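Visit report: open day at the Prendley motor neurone laboratory, 4 June 2026

The Prendley building is at the far end of the hospital site, past the car park and the old laundry block. Our support group had put its name down in February, and 11 of us went. We signed in at the front desk, were given badges and were split into two parties for the tour.
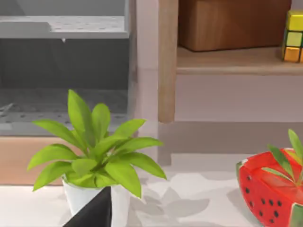
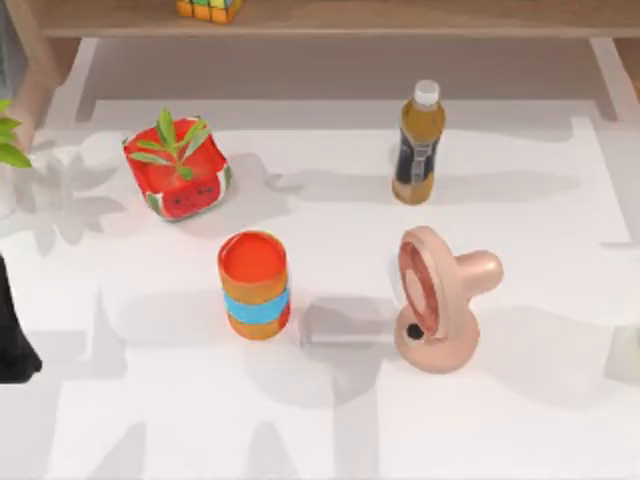 One visitor in our party wanted to know straight away whether a knock on the head on the rugby pitch could bring the disease on, as her brother had played for years before he fell ill. The guide did not give her a yes or a no. Past studies have pointed in different directions, she said, and people who play hard sport differ from everyone else in other ways too, such as how much they train. The lab's own work on this is called the Cavumier study. It has signed up 1,082 people so far, some with the disease and some without, and asks each of them for a full history of sport, jobs and injuries. No results are out yet.

From there we went down to the cell room, which we saw through a window. Staff grow nerve cells from skin samples and keep them for weeks at a time. A screen in the corridor showed cells from a healthy donor next to cells from a patient. I could not tell them apart until the guide pointed out the thinner branches.

The second stop was the breathing clinic on the first floor. Patients come here every few months to have their lung strength measured. We were each allowed to try the mouthpiece test. It is harder than it looks and several of us needed more than one go. The clinic also lends out masks for use at night, and there is a waiting list for the smaller size.

Lunch was sandwiches and soup. The lift to the canteen takes one powered wheelchair at a time, so allow extra time if you are in a mixed group. Two of our members missed the start of the afternoon talk this way.

The talk was on speech. The Gaete project records people's voices early on, so that a speech device can sound like them later. It takes 5 short sessions, which can be done at home. A member asked about strong accents and was told these are fine - the recordings are made from your own speech in any case.

We finished at half past three. Parking is free for badge holders but the bays nearest the door fill early. The bus from Unville stops at the main gate, and it is a fair walk from there with a slope at the end.

The lab will send its newsletter to anyone who left an address at the desk.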